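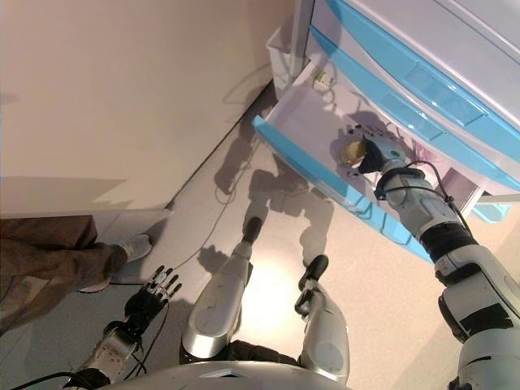 Marwan Shboul reckons you can tell everything about a household from its bottom drawer, and he says his own would get him arrested. He wrote that to me after his first visit and I've been quoting it ever since, usually to people who've just told me they're far too messy to ring us.

You're not too messy! We've seen the bottom drawer. We've all got one, me included — batteries, birthday candles, a key to a flat I moved out of years ago, half a roll of ribbon I'm definitely going to use.

So, hello, and welcome to Burkdale. We sort drawers and cupboards. I started out doing my sister's linen press over a long weekend, then her neighbour's pantry, and then somebody at the neighbour's work wanted their stationery cupboard done and offered to pay me, which came as a shock. These days there are two of us, and we look after homes, preschools and small offices, mostly within cooee of the workshop in Harby.

The workshop is where we try things out. We pull drawers out and shove them back in a silly number of times, we argue about handles (I like a groove you can get your fingers into, no knobs to catch your cardigan on), and we work out what really belongs down low. Kids' things go in the bottom drawer, always. If a four-year-old can't reach it, a four-year-old won't put it away, and then it's you on your knees at seven at night.

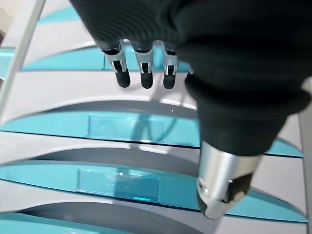 Words by Laine Vaher
Burkdale, the workshop, Harby

Colour comes up a lot when people ring, so I'll say my bit. I love white with a bit of blue or teal. It's cheerful without shouting, and you can spot a stray hair tie on it from across the room. My offsider would have everything in dark timber if I let him. We've agreed to disagree, and the customer picks.

A normal job goes like this. We come round, have a cuppa, and empty one drawer onto the floor with you. Just the one! You tell us what you'd miss and what you wouldn't, the rest goes in a box for the op shop, and we put it all back so the things you grab every day are at the front. Most people get the bug after that and want to keep going. Our biggest so far was the old Rutherford preschool, 42 drawers, and I found nearly 300 crayons, plenty of them in the one marked Paper.

We don't sell you tubs you don't need. Old ice cream containers are brilliant, and so are shoeboxes.

Bookings open again in September. Ring in the morning if you can, before I've got my head in somebody's cupboard.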